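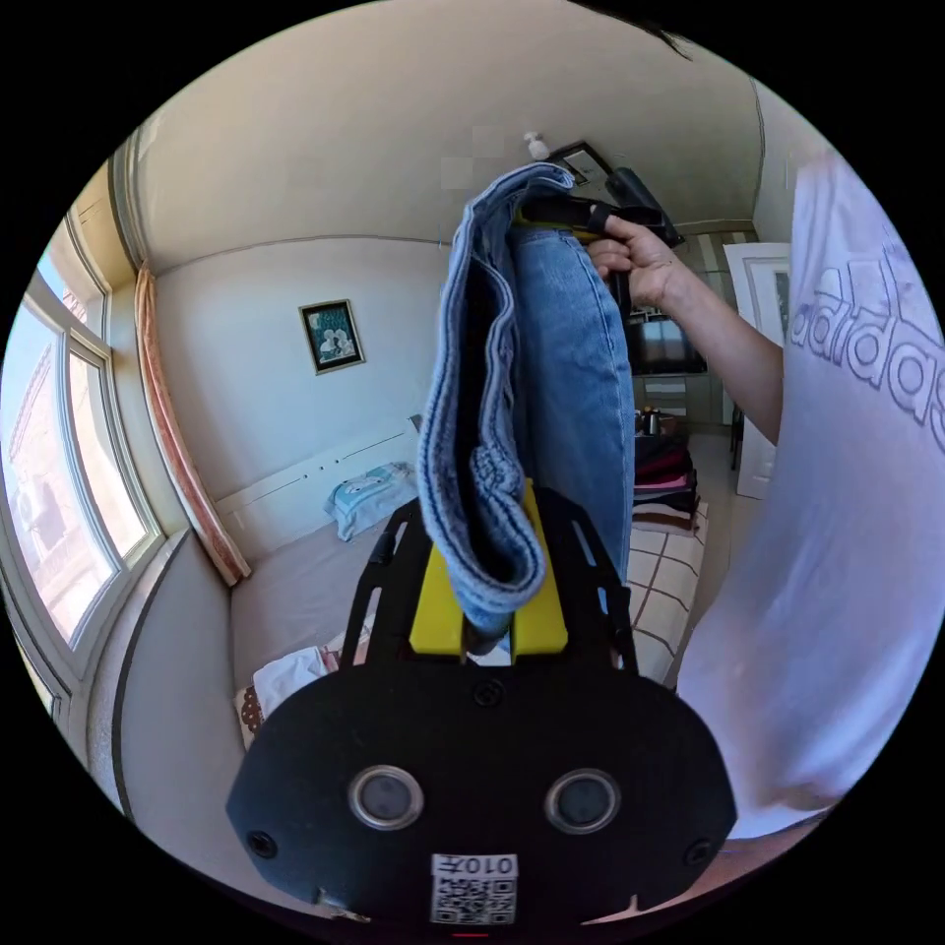 Handout 2: Solar wind and the magnetopause

The solar wind is a thin stream of charged particles that leaves the Sun in all directions. At Earth its speed changes from day to day. In the Stadeck data we will use, the lowest hourly value is 235 km/s and the highest is 456 km/s.

Pressure depends on density and on the square of the speed. Work through the units before class.
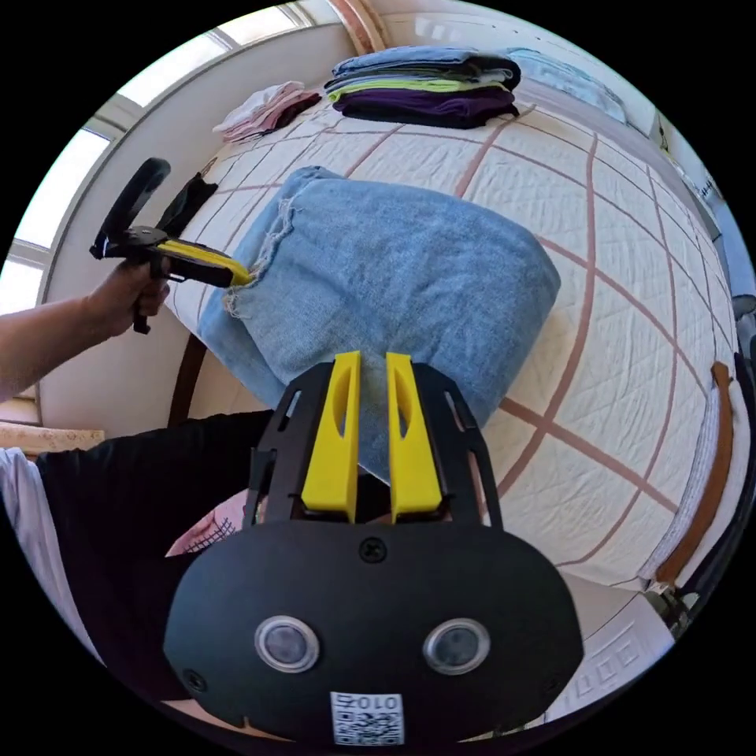

Where the boundary sits

The magnetopause is where solar wind pressure balances the pressure of Earth's magnetic field. Higher wind pressure moves it closer to Earth.

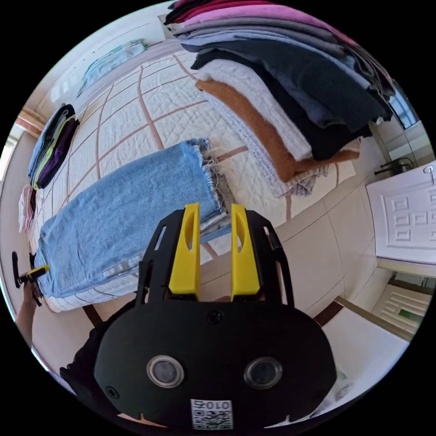

The balance also shifts when the field in the solar wind points south, and the simple formula leaves this out. Read Nikzad's notes on reconnection, pages 1 to 9. Problem set due in August, to Fitzgerald Begay.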